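タオルの硬化と吸水低下を分けて測る

先月の「柔軟剤をやめた」の続き。Hestbyに越してから、洗ったタオルが硬くなる、水を吸わなくなる、という二つの不満が同時に出ていた。前回はこれをまとめて「劣化」と書いたが、雑な書き方だった。硬さと吸水性は原因が別で、対策が逆向きになる場合もある。今回は項目を分け、手元で測れる範囲で測った。

対象は綿のパイル地と、ポリエステル系のマイクロファイバー。両者は混ぜて論じない。
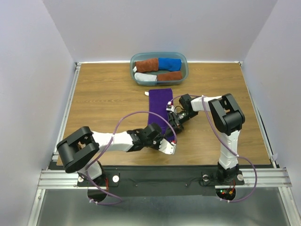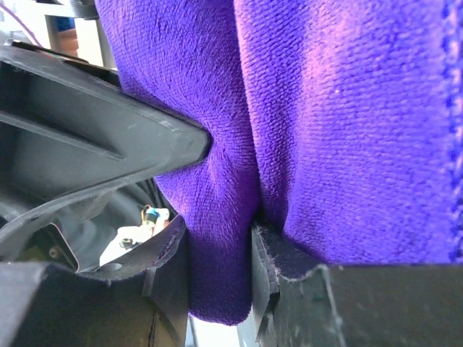
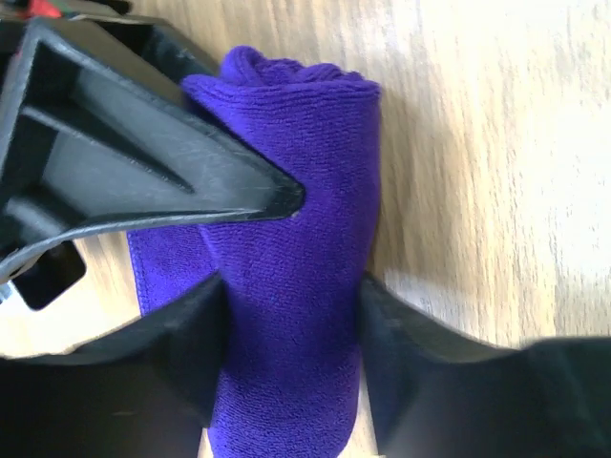
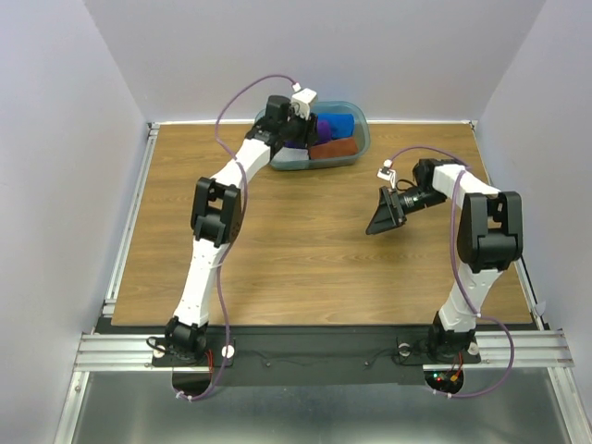 1枚目:半透明の容器に巻いて入れたタオル。2枚目と3枚目:紫のマイクロファイバー。

■ 用語

この記事で「硬化」と書くときは、乾燥後の曲げにくさだけを指す。手触りのざらつきは含めない。ざらつきはパイルの倒れ方や毛羽の脱落でも変わるため、別の量として扱う。

「吸水低下」は、乾いた布に水滴を置いてから表面の光沢が消えるまでの時間が延びることを指す。吸う速さの話であり、吸える総量は別になる。総量は乾燥重量と、浸して引き上げた後の重量の差で見る。速さが落ちても総量があまり変わらない布は珍しくない。風呂上がりに体感しているのはほぼ速さのほうだと思う。

前回の記事に対して「吸水量は落ちていないはずだ」という指摘をRamesh Bajpaiさんからもらった。総量の意味ではその通りだった。前回の私の文は両方を同じ語で書いていたので、訂正しておく。

■ 硬化について

綿のタオルを室内で静かに干すと硬くなる。前は水中のカルシウム分が析出して固まるのだと思っていた。寄与がないとは言わないが、それだけでは説明できない。硬度成分をほぼ含まない精製水ですすぎ、同じように干しても硬くなるからである。

綿の主成分はセルロースで、表面に水酸基が多い。自然乾燥の後も繊維の表面には少量の水が残り、これが隣り合う繊維を橋渡しする形で弱い結合を作る。一本ずつの結合は弱くても、パイルの接触点は膨大なので、布全体では板のような感触になる。手で揉むと柔らかくなるのはこの結合が外れるためで、完全に乾かしきると逆に橋渡しの水が減る、という理解でいる。

したがって、硬化に効く操作は次のあたりになる。

・干す前に振る。パイルが立ち、接触点が減る。
・乾く途中で動かす。タンブル乾燥はこれを連続でやっている。風のある屋外も弱いタンブルとみなせる。
・乾いた後に揉む。結合を後から切る。効果はあるが手間がかかる。
・柔軟剤を使う。陽イオン性の界面活性剤が繊維表面に吸着し、繊維同士の接触を邪魔する。

最後の項目が吸水側と衝突する。吸着した分子は油性の鎖を外に向けるので、濃ければ水をはじく方向に働く。規定量を守った一回分では差が見えにくい。問題は過剰投入と、すすぎ不足による蓄積だろう。

■ 吸水低下について

こちらは付着物の影響が大きい。候補を挙げる。

・柔軟剤の残り。
・皮脂。体を拭く布なので必ず付く。低温で短時間の洗濯だと落ちきらない。
・金属石けん。石けんと、水中のカルシウムやマグネシウムが反応してできる不溶性のかす。
・新品時の仕上げ剤。店頭で柔らかく見せるための処理で、最初の数回は吸わないことがある。

Hestbyの水は、手持ちの試験紙で硬度100 mg/Lの色に近かった。試験紙の目盛りは粗いので、その区分に入るという以上の意味はない。前に住んでいたBergeでは同じ試験紙の色が明らかに薄かった。Bergeで石けんを使っていたときは問題がなく、Hestbyで同じ石けんを同じ量使ったら洗濯槽の縁に白いかすが出た。金属石けんと考えてよさそうだが、成分を分析したわけではない。

酸に溶けるかどうかで見分ける方法もある。炭酸カルシウムなら酢で発泡して溶ける。槽の縁のかすは発泡せず、酸に浸けると油っぽい膜に変わった。金属石けんが酸で脂肪酸に戻ったとすれば辻褄が合う。つまり酢やクエン酸だけで処理すると、カルシウムは外れても脂肪酸が布に残る。その後に弱アルカリでもう一度洗わないと片付かない。クエン酸を入れれば解決、という説明をよく見るが、石けん洗濯の場合は半分しか終わっていないことになる。

■ 測定の方法

道具は台所用の秤、スポイト、ストップウォッチ、物差し。布は同じ時期に買った綿のフェイスタオルを使った。洗濯機はVombyの縦型で、すすぎ回数を変えられる。水温は32℃に揃えた。風呂の残り湯は使っていない。残り湯は皮脂と入浴剤が変数として入ってくる。

洗濯物の量も固定した。負荷が変わると浴比、つまり布に対する水の量が変わり、すすぎの効率が変わる。自動水位の機種は布の重さを見て水を減らすので、タオルだけを少量入れたときに水が足りないことがある。今回は水位を手動で指定した。

吸水の速さは、布を平らに置き、スポイトで一滴落として光沢が消えるまでを測る。落とす高さは物差しで揃えた。高いと衝撃で入り込むため、短めに出る。位置は端のボーダー部分を避け、パイルの中央付近だけを使った。ボーダーは織りが違い、ほとんどの布で中央より遅い。

硬さは、布の端を机から突き出し、自重で垂れた先端の高さを物差しで読む。硬い布ほど先端が高い位置に残る。試験規格にある曲げの測り方の簡略版のつもりだが、パイル地は厚みがあるので規格品の生地のようにはきれいに出ない。同じ布の前後比較にだけ使う。布同士の比較には使わない。

湿度の影響は無視できない。室内の相対湿度が70%を超えた日は測定を見送った。湿った日の綿は明らかに柔らかく出る。最初の週のデータはこれに気づく前のもので、全部捨てた。

■ 条件と結果

条件は四通り。

A:液体洗剤、柔軟剤なし、標準のすすぎ
B:液体洗剤、柔軟剤を規定量、標準のすすぎ
C:液体洗剤、柔軟剤を規定の2倍、標準のすすぎ
D:粉石けん、柔軟剤なし、標準のすすぎ

いずれも室内で静置して乾かした。扇風機は使わず、干す前に振ることもしない。普段はどちらもやるが、硬化の差を見たいので外した。

硬さは予想通りの並びで、Aが最も硬く、Bで下がり、Cでさらにわずかに下がった。BとCの差は測定のばらつきに埋もれかけている。倍入れる意味は、少なくとも硬さに関してはほぼない。DはAと区別できなかった。

吸水の速さは、AとBの差が最初の数回では見えず、回数を重ねるとBが少し遅くなった。Cは早い段階から遅くなり、水滴が球に近い形でしばらく乗っている状態まで行った。Dは途中まで良好で、後半から布の場所によって極端にばらついた。すぐ吸うところと、まったく吸わないところが混在する。かすが均一に付かないためと思われる。平均値を出すと情報が消えるので、Dについては平均を載せない。

総吸水量は、どの条件でもはっきりした差にならなかった。引き上げてから秤に載せるまでに落ちる水の量が毎回違い、手順の誤差のほうが大きい。吊るして一定時間待つ方式に変えれば改善するはずだが、まだやっていない。

■ 回復処理

CとDの布を回復できるか試した。

Cは、柔軟剤を入れずに普段の洗濯を繰り返すだけで徐々に戻った。熱めの湯に酸素系漂白剤を溶かして浸けると早いが、色物では色落ちの確認が先になる。私は白い布でしか試していない。

Dは前述の二段階で処理した。クエン酸の薄い溶液に浸け、すすいでから、弱アルカリの洗剤で洗う。ばらつきはかなり減った。完全に元通りかどうかは、処理前の新品の値を一点しか取っていなかったため判定できない。初期値は複数点取るべきだった。

塩素系漂白剤とクエン酸を同じ工程に入れてはいけない。塩素ガスが出る。日を分けるか、少なくとも間に十分なすすぎを入れる。うちでは塩素系を洗面所に置かないことにした。

■ マイクロファイバーの場合

こちらは別の布だと思ったほうがよい。多くはポリエステルとナイロンの極細繊維で、セルロースのような水酸基の多い表面を持たない。自然乾燥しても綿のようには板状にならない。水を保持するのは主に繊維間の隙間の毛細管作用なので、隙間が埋まるか表面がはじくようになると性能が落ちる。

柔軟剤は使わない。綿では硬さとの交換条件として成立するが、マイクロファイバーでは硬化の問題がそもそも小さく、得るものが少ない。

綿と一緒に洗わない。綿の毛羽が極細繊維に絡み、乾いてからガラスや眼鏡を拭くと繊維くずが残る。前にCirksideのコインランドリーで何も考えずに混ぜて洗い、しばらく眼鏡拭きに使えなくなった。毛羽は粘着ローラーで取れるものもあるが、奥に入ったものは残る。

高温乾燥を避ける。熱で繊維の先端が変形すると戻らない。綿の硬化対策としてのタンブル乾燥を、同じ温度設定でそのまま適用しないこと。低温設定か、吊り干しで足りる。もともと乾きが早い。

漂白剤も塩素系は避けている。ナイロンが混ざっていると傷む可能性がある。製品の洗濯表示に従うのが前提で、表示が切り取られて不明な布は常温の中性洗剤だけで洗う。

■ 収納

巻くか畳むかで性能が変わるかという質問をRitu Dubeyさんからもらった。完全に乾いている布なら、硬さにも吸水にも意味のある差は出ないと考える。巻いたときにパイルは多少つぶれるが、使う前に一度振れば戻る。

差が出るのは乾ききっていない場合で、巻いた布の芯は空気が入れ替わらず、水分が抜けにくい。臭いの原因になる菌はここで増える。厚手のパイルは表面が乾いていても縁の折り返し部分が湿っていることがあるので、確認するなら縁の縫い目を触る。面の中央を触って判断すると見落とす。

容器に蓋をするなら乾燥後の時間をもう少し取る。私は取り込んでから椅子の背に掛け、夜まで置いてから片付けている。棚に入れる順序は、洗ったものを後ろ、古いものを手前。これを守らないと同じ布だけが洗濯回数を重ねてしまい、測定用の管理としても都合が悪い。

■ 今の運用

綿は液体洗剤、柔軟剤なし。干す前に振り、半乾きのところでもう一度振る。来客用だけBの条件にしている。粉石けんはHestbyではやめた。軟水化装置を付ければ使えるだろうが、賃貸で配管に手を入れる気はない。

マイクロファイバーは中性洗剤で単独洗い、吊り干し。ネットには入れている。

■ 未解決

・すすぎ回数の影響を独立に見ていない。標準と注水すすぎの比較は次にやる。
・振る回数と硬さの関係。途中から飽和するはずだが、どこで飽和するか知らない。
・物干しの位置。窓際と部屋の中央で乾く時間がかなり違い、今回の条件には乾燥時間の差が混ざっている。
・水滴の判定を目視でやっている。光沢が消えたと判断する瞬間に個人差がある。横から照明を当てると見やすくなったので、次からは照明の位置を固定する。

生データは表計算ファイルのままで、列名が自分にしか読めない。整理したらこの記事の末尾に追記する。湿度の列がないのは最初の週の分なので、見つけても使わないでほしい。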